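From: Anca Ilie
To: Folville Old Houses list
Date: April 6, 2020
Subject: Re: [folville-houses] Stripping or repainting interior doors

Omid Mahmoudi wrote:

> We have 2 pairs of panelled doors between the front room and the
> dining room in our place in Ordale. They've been painted many times
> and the mouldings have gone soft with it. My brother-in-law says to
> send them out to be dipped. The quote was $109 a door, which I could
> live with, but I've read that dipping loosens the joints. Has anyone
> on the list had it done? And if we repaint instead, is a dark colour
> a mistake in a house this size?
>
> Omid

Omid,

I had three doors dipped when we lived in Pimentel and I wouldn't do it again. Two came back fine. The third had a rail that moved when you leaned on it, and I had to knock it apart, clean out the old glue and clamp it up again over a long weekend. The grain was raised on all of them and they needed a lot of sanding before they'd take primer. Ardalan Taheri used the same shop and had no trouble at all, so it may come down to how long they leave them in the tank.

Before you do anything, test for lead. If the house is as old as the others on your street there will be some in the bottom layers. Don't dry sand it and don't use a heat gun on high. I used a paste stripper on the mouldings only, covered it with plastic overnight, and took it off with a pull scraper and a stiff nylon brush. The flat parts of the panels I left alone apart from a wet sand. You only need the edges crisp again — the flats don't show the buildup.

As for colour, I like dark doors with light trim and I don't think they make a small house smaller. The room beyond matters more than the door does. If it has a bright floor and pale walls you get plenty of light through when the doors are open. This is much the combination I'd go for:

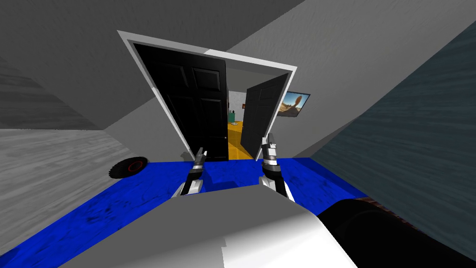
Black panelled doors, white frame, yellow-orange floor in the next room.

I'd use a satin finish. Gloss shows every brush mark on an old door, and flat picks up fingerprints near the knob. Babak Shahbazi sprayed his and they look very good, but he had the garage to do it in. With a brush, do the panels first, then the mullions, then the rails, and the stiles last. Give it a full day between coats even if the tin says less. I bought the Fevitex primer and found it slow to dry in a cold basement, so bring the doors upstairs if you can.

Take the hinges off and label them by door and position. I put mine in separate sandwich bags with masking tape on the front. Old butt hinges wear to their own spot and won't sit right if you swap them. If the screw holes are stripped, glue in a bit of dowel and redrill.

One more thing on the dipping. Esmaeil Hosseinzadeh told me the shop in Ordale has a 50 door backlog and isn't taking drop-offs in April, so you may not have the choice for now anyway. I still have half a tub of stripper and the good scraper. I can leave them on the porch if you want to come by for them.

Anca

--
folville-houses: old house repair and upkeep in Folville and district
To leave the list, send a blank message with "unsubscribe" in the subject line.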